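August 15, 2025
Posted by Banau Maintenance

Laundry cell, dryer 1 -- inspection checklist with comments

Cell: two-arm unloading robot, Wetero controller, Lie hands
Dryer: number 1, lower machine in the stack
Cycle counter at start of check: 1,906
Controller hours: 2,589
Last full check: November

Mark each item OK, Fix or Stop. A Stop means the robot stays off until the fault is cleared and the item has been checked again by a second person. Write what you found, even if you put it right on the spot.

Part A. Before going in

A1. Emergency stop, wall side. Pressed, arms dropped out of power, reset needed at the controller. OK.

A2. Emergency stop, hand-held. Same test. OK. The cable has a kink near the plug. It is still sound but should be looked at again next time.

A3. Slow mode. Key turned and taken out, speed on the screen shows the slow limit. OK.

A4. Dryer program finished and drum stopped before the door is opened. The robot waits for the dryer signal and then a further 14 seconds. Timed twice, both right. OK.

A5. Warning notice at the entrance to the cell. Faded, can be read close up but not from the corridor. Fix. New one ordered from Zirnis.

Part B. Floor and basket

B1. Tape grid for the basket. The grid is what we set the basket against by eye, and the robot's stored drop point was taught to the same marks. Edges pressed down by hand, one corner lifting. Fix, done during the check.

B2. Basket set on the grid, long side as in the setup sheet. OK. Use the pale one with the woven pattern only. The deeper basket from the folding room has a higher rim and the left hand will catch it.

B3. Green tape line. Lies flat, no loose end. OK. Everyone stays behind it when the key is in the run position.

B4. Floor socket in front of the dryers. Nothing plugged in, no damp round the plate, plate flush with the floor. OK.

B5. Loose bits on the floor. White flecks and scraps of tape in front of the machine. Fix. Sweep at the start of each shift -- the sheet has said weekly up to now and that is too long.

Part C. Dryer and door

C1. Door opens to its full swing and stays where it is left. Pushed lightly with the back of a hand, did not drift. OK.

C2. Door catch on the rim. Firm, screws tight. OK.

C3. Lint grille at the bottom of the opening. Seated properly, slots clear after a wipe. If it stands proud of the lip, fingers or cloth can snag on it, so press it down at both ends. OK.

C4. Drum baffles. Felt by hand for burrs with the dryer switched off at the wall. OK.

C5. Number label on the front. Clean and readable. The camera uses it to confirm which dryer it is facing. OK.
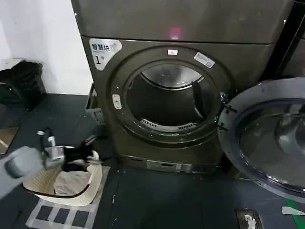

Liv Lindqvist: Could C1 be done with the arm parked as well as by hand? On our last visit the door held when I pushed it, then crept in while the arm was working inside. I would like the check to cover that, and I would make it a Stop if the door moves at all.

Agreed. C1 now has two steps. Push by hand first, then run the empty reach program in slow mode and watch the door the whole way through. The second step was done after this comment came in and the door stayed put. If it moves, mark Stop and adjust the hinge before anything else. Do not wedge the door. A wedge was found behind the machine in November and taken away.

Part D. Arms and hands

D1. Arm covers. No cracks, no missing screws. OK.

D2. Finger joints, both hands. Open and close five times with nothing held. One joint on the left hand is slower than the others. Fix. Cleaned with a dry brush and it came back to normal. There was thread wound round the pin, so look there first if it happens again.

D3. Grip force. Set value is 199 on the Lie scale, both hands. Read off the screen, right and left the same. OK. Please leave it alone. Turning it up to cure a dropped sock pulls buttons off.

D4. Wrist cables. Move each wrist to both ends of its travel and watch for pulling. OK on the left. On the right the outer sleeve is rubbing a little at the elbow clip. Fix. Clip moved back and sleeve taped for now, new sleeve to be fitted.

D5. Right hand clear of the rim going in and coming out. Slow mode, ten passes with cloth in the drum. OK, no contact.

D6. Left hand height over the basket. It should stop above the rim before it lets go. Dark items are the ones to watch here, the camera finds their lower edge late and the hand may stop higher than it needs to. OK within limits.

D7. Both arms at once. One hand may be at the drum while the other is over the basket, but they must never cross. Watched in slow mode, then at working speed from behind the green line. OK.

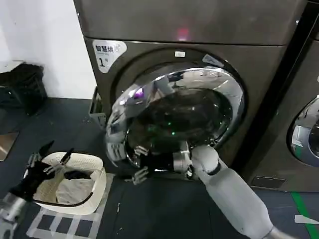
Dryer 1: right hand at the drum opening, left hand holding a black garment over the basket.

Part E. Putting back into use

E1. Tools counted out of the cell. OK.

E2. Dryer switched back on at the wall. OK.

E3. Key returned to run position by the person who took it out. OK.

E4. First full load watched from start to finish. OK. One item left behind at the back of the drum, picked up on the second pass.

Still open: notice (A5), right arm sleeve (D4), hand-held stop cable to be looked at again (A2). The second dryer has its own sheet and was not checked today.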